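机器人社团教学套件试用评价：Testura 灵巧手与 Drarley 课程包

发布时间：2023年1月

为配合学生机器人社团"室内清洁"课题的开展，本中心对 Testura 灵巧手及其配套的 Drarley 课程包进行了试用。试用由社团学生在教师指导下完成，共安排5次活动，内容涵盖安装调试、手型示教、容器内取物及垃圾袋更换。现将主要意见公布如下，供各校选购时参考。

一、结构与做工

手指外段采用银色金属外壳，指端为黑色，关节处留有开口，学生可直接观察内部机件，便于讲解传动原理。手部上段包覆黑色织物护套，拇指根部一侧呈褶皱状，弯曲时有足够余量。护套拆装较为费时，且说明书未给出图示，建议厂方补充。

二、容器内作业

课题要求手部自上方伸入桶内，张开手指后再行抓取。黄色塑料桶内壁光滑、略有反光，对视觉识别有一定干扰，学生为此多次修改了识别阈值。拇指与其余手指之间的张开幅度能够满足一般取物需要，但对贴近桶底的薄片状物品，抓取成功率偏低。
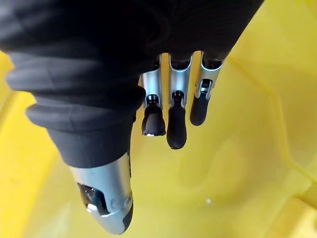

灵巧手伸入黄色桶内，手指处于张开状态

三、课程包内容

Drarley 课程包共14课时，由示教操作逐步过渡到动作编排，难度安排较为合理。教材中文译文总体通顺，个别术语前后不一，如"腕部"与"末端"混用，初学者容易误解。配套软件 Vovivau 可记录关节数据并回放，界面简洁，但单次记录上限为1,000帧，完成一次完整的换袋流程时须分段保存，后期拼接增加了学生的工作量。

四、双臂配合

换袋环节对双臂协调要求较高。塑料袋质地柔软，抓握后形状变化大，一侧夹持、另一侧展开的动作需反复调整。桶体靠隔墙摆放时，手臂可接近的角度受到限制，学生须先规划机身站位，再编排手臂动作。该环节最能锻炼综合能力，建议安排在课程后段，并预留充足课时。
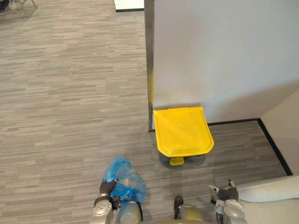 Nuttall 社团在来信中提出了不同看法：换袋课题不宜后置，他们自去年8月起便让新成员从展开袋口练起，学生遇到困难后再回头学习示教，积极性反而更高；至于分段保存的问题，他们的做法是降低采样频率，牺牲少许平滑度，换取一次录完。

上述经验具有参考价值，本中心拟在下一轮试用中予以比较。需要说明的是，降低采样频率后，手指闭合阶段的细节可能有所缺失，用于竞赛评分的作品应谨慎采用。

五、综合意见

该套件适合已有一定编程基础的社团使用，初次开设课程的学校宜先购置单手版本。指端属易耗部件，采购时应一并订购备件，并确认售后响应时限。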